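4.2 Where the shared supplies end up
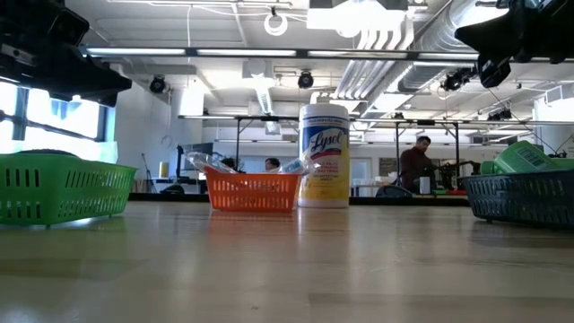 Figure 3. A shared table at the Draltberg site, with plastic baskets and a canister of disinfecting wipes.

I should say up front that I went into this part of the study expecting a boring answer. My question was simple enough: when a group of people share a room and the things in it, do they put stuff back where the label says, or where the last person left it? I figured labels would win. They mostly did at Draltberg, and they mostly didn't at Motel and Yimyam, and I've spent a good chunk of the year since February trying to work out why.

Let me back up a little. Over the study period we logged 2463 returns, meaning any time a person finished with a shared item and set it down somewhere. I threw out the ones where I couldn't read my own notes or where two people handed the item back and forth (a surprisingly annoying category!), and that left 2385 for the analysis. All the percentages in Section 4.1 use the smaller number. If you want to check them against the larger one you can, but the pattern holds either way.

What I'm calling "drift" is when an item settles into a spot that no label mentions and then stays there for a week or more. We found 158 cases of it. My favorite is the tape dispenser at Yimyam, which belonged in a drawer according to the sign and lived on a windowsill for most of the spring. I asked people at the site about it during the exit interviews and got the same shrug over and over — that's where the tape is. One person had only ever seen it on the windowsill and thought the drawer sign was left over from some older setup.

Donier (2nd coding pass, see Appendix B) is the tool I used to group the drift cases, and I want to be careful here, since its clusters look cleaner on paper than they felt in the room. It sorts by distance from the labeled spot. That works fine for scissors and staplers. It works badly for anything people carry around while they talk, like mugs or clipboards, and I ended up moving a bunch of those by hand. The hand-moved cases are flagged in the data file.

Open containers complicate things too. A drawer has to be pulled out before you can drop something in it, and a basket doesn't, so I expected baskets to collect strays from all over. They did at Motel. At Draltberg the effect was so small I wouldn't bet lunch on it, and I don't have a good story for the difference yet. Room size is the obvious suspect — I take that up in Section 4.3, along with the question of who puts the labels up in the first place.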